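14 October 2026
Sim notebook, chores track (M. Azar)

Question from Leblanc again: can we say yet that the arm tidies a room? My answer for the week is no for anything inside furniture, maybe for open tables.

Ran the put-away task, 130 episodes, Brumberg kitchen set, lighting randomized. Policy is the Itell checkpoint from last week with no retraining. Cup from counter to shelf is fine. Cup from cabinet to counter is poor. Most failures are in the approach, before any contact. The hand slows down, hunts sideways and times out. 11 episodes ended with a finger against the door panel.

Suspect lighting. The wrist view goes nearly black whenever the key light is off to one side, and depth is no help at that range with the current clip setting. Curetti's planner doesn't care, but it needs the object pose handed to it, and no house is going to do that.

Checked the right wrist camera with the fingers open and nothing in them. Left finger close to white on the inner face, right finger mid gray, gap between them unreadable. The brown cabinet at the left edge still renders clearly enough to pick out the small glass pane. 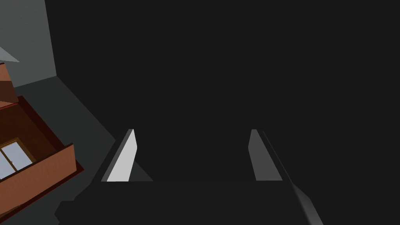

Next

1. Add a fill light to 2 of the 6 lighting presets and rerun with the same seeds.
2. Log mean brightness between the fingers per step, plot against timeouts.
3. Move the near clip in and see if depth comes back.
4. Hold the reply to Leblanc until 1 is done.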